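How I write a film review in one evening

I've been putting up reviews on Hetbridge since March, and the question I get most often (after "why did you hate the one with the dog?") is how I get them finished. So here's my method. It takes me an evening, tea included.

Step one: watch the thing without a notebook. I know, I know. But if I'm scribbling, I miss faces. I missed the best look in Skondance that way — Ulla Nyberg, just standing in the doorway — and had to go back for it.

Step two: as soon as the credits finish, set a timer for 30 minutes and write down everything you remember. Don't put it in order. Lines, colours, a coat you liked, the bit where you got bored and thought about dinner. If you can't remember how it ended, write that down too, it's useful! 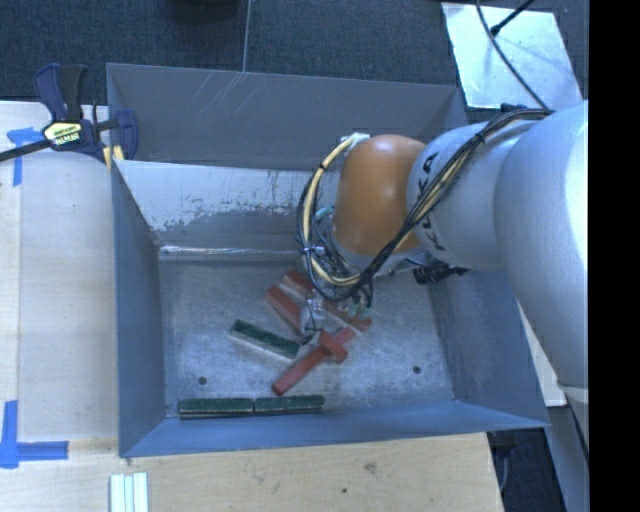 A KUKA arm reaching into a metal bin.

Step three: go through the mess and pick three things. I used to try to cover the lot, acting and music and camerawork and the history of the studio, and my reviews read like a shopping list. With Skondance I kept the doorway, the awful wedding speech and the way Kjell Fagerlund directs people eating. Everything else went.

Step four: write the plot paragraph, and keep it to five sentences. Stop before the halfway point of the film. If a twist is so important that you can't talk about the film without it, put a warning on a line of its own and leave a gap after it.

Step five: say what you thought, and point at a moment each time. "The pacing is off" tells your reader very little. "We spend ages on a ferry and then the whole trial is over before I'd opened my crisps" gives them something to argue with, and they will.

Step six: cut it to 900 words. Mine always come out far too long, and it's nearly always the opening that has to go. Try deleting your first paragraph and see if you miss it (I hardly ever do).

Then read it aloud, fix the names — I spelt Söderlund two different ways in one review and had emails — and post it before you start fiddling. Star ratings I leave until the next morning, when I'm usually a bit kinder.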